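Filed under: Garden & Backyard / Threads
06/03/2023
By the Nellerum Street balcony gardener

Okay, tomato thread. I've been promising this one for weeks and I keep getting distracted by the zucchini, so grab a cuppa and let's go. Everything I learned growing tomatoes on a west-facing balcony this summer, good and bad.

First up, varieties. I grew two. One was a cherry type from a seed packet at the hardware shop, and the other was a medium round one called Cárdenas that came from a seed swap. The Cárdenas was the winner by a mile. Thick skin, didn't split once, even after that massive storm in February when the gutters overflowed into everything.

The cherries split like mad. Still ate them, obviously. Split cherries on toast with too much salt is basically my whole personality now.

Pots! Please go bigger than you think. I started in cute little terracotta ones and they dried out before lunch. Moved everything into Bruteck tubs (ugly, black plastic, the sort with the rope handles) and the plants took off within a fortnight. Mine cost $15 each and I'd buy them again tomorrow.

I did drill extra holes in the bottom. The ones they come with are tiny and clog up with roots. Put down an old towel first unless you enjoy finding black plastic shavings in your socks.

Watering. I was doing a little splash every evening like I was topping up someone's drink, and the plants hated it. Now it's a proper deep soak in the morning, until it runs out the bottom, and then I leave them alone. On the stinking hot days they get a second go after dinner.

Feeding: I used Prultier liquid tomato food, half strength, once a week from the first flowers. I can't tell you whether it's better than any other brand, I just liked that the cap is the measuring cup and I couldn't lose it.

Now the big one, picking. I used to be very stubborn about leaving everything on the vine till it was bright red all over. Then the possums worked out my schedule. They'd wait until the exact night before I was going to pick and take one bite out of each. ONE BITE. Every single one!

So now I pick at the first blush of colour and finish them inside, out of the sun, stem end down. The flavour is the same as far as I can tell, and I've done the side-by-side on crackers more times than I should admit.
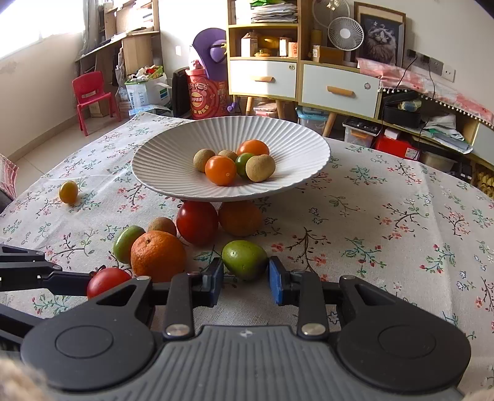

Do green tomatoes ripen faster next to a banana?
Mine did, by a couple of days, as long as they'd reached full size before I picked them. Small hard ones just went wrinkly.

Paper bag, folded over at the top, one banana, check it daily. If one goes soft and weepy get it out straight away or it takes its mates with it.

And keep them out of the fridge while they're still colouring up! The cold stalls them and the texture goes all floury. Once they're ripe and you can't keep up, sure, fridge, but let them come back to room temperature before you eat them.

For the ones that never turn, chutney. My batch uses over 1000 grams of green tomatoes, 300 grams of brown onions, 300 grams of raw sugar, enough malt vinegar to just cover, sultanas, a thumb of ginger and a good spoon of mustard seeds. Simmer until a spoon dragged across the bottom leaves a trail. The whole flat will smell of vinegar, open a window.

It's rough on day one. Leave it in the cupboard for at least a month before you judge it. I opened a jar early and nearly binned the lot, and the next jar was so good I had it with a spoon.

Stuff I'd change next year: fewer plants, taller stakes, and netting on BEFORE the first fruit colours. I also want to try basil in the same tub, although last time the basil sulked and then bolted in the same week.

Oh, and label your seedlings. I wrote mine on icy pole sticks in ordinary texta and it washed off after two waterings, so for a good month I had no idea which tub was which. Pencil lasts much longer.

Saving seed from the Cárdenas now, they're fermenting in a jar on the windowsill and they stink. I'll do a separate thread on that once they're dry.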